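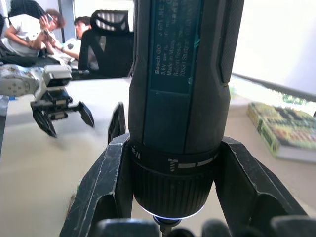 Public libraries have lent books on the same terms for so long that the terms are rarely discussed. A resident shows a card, takes the item home and brings it back. The Ziva Institute for Local Services holds that household tools should be lent on those terms, by the same institutions and from the same public budget.

The case begins with how seldom most tools are used. A family that moves into a rented apartment needs a drill, a level and a decent set of screwdrivers for one weekend. It may not need them again until it moves out. Buying the whole set is a real expense for a household that has just paid a deposit, and the set then takes up closet space that small apartments do not have. Borrowing from a neighbor works well where people know their neighbors. In districts where a large share of tenants leave every July, it cannot be relied upon.

The town of Wiridano opened a lending shelf in its main library with 20 tools and a loan period of 7 days. The shelf was paid for out of the ordinary acquisitions line and required no new staff position. Within two years the library had recorded around 2000 loans. The borrowers included many residents who had never held a library card, and a fair number of them have since taken out books as well.
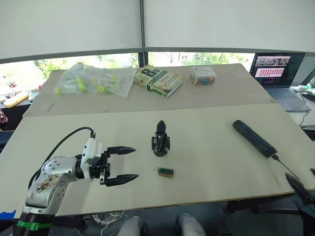

Objections to the Wiridano shelf have centered on liability and on wear. Both deserve an answer. On liability, the town adopted a one-page agreement under which the borrower accepts responsibility for safe use and the library undertakes to inspect each item on return. Ladders and anything with a fuel tank were left out, and the Institute considers that a sensible limit for any library starting out. On wear, it must be accepted that a tool is used up faster than a hardcover novel. Replacement should be written into the budget from the first year and should not depend on donations.

A further objection comes from retailers. The Tomić hardware store, two streets from the library, raised it during the public comment period. The concern is understandable, but a person who borrows a drill must still buy anchors, screws and paint. Towns would do well to consult local shops on what is stocked, and to ask them for repair quotes before looking elsewhere. 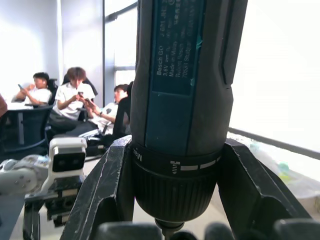 A Bosch GO cordless screwdriver, marked 3.6V on its label.

The Institute does not propose that every branch become a workshop. The Soster district has two small branches, and neither has room for more than a cabinet. A cabinet is enough, provided that its contents appear in the same catalog as the books and can be reserved in the same way. Where lending is run as a side project with its own sign-up sheet and its own opening hours, residents do not find it.

Council budget submissions close on 15th May. We ask that members include a tool lending line under library acquisitions, and that it be funded for no less than three years.

Contact the Institute | © Ziva Institute for Local Services. All rights reserved. | Back to top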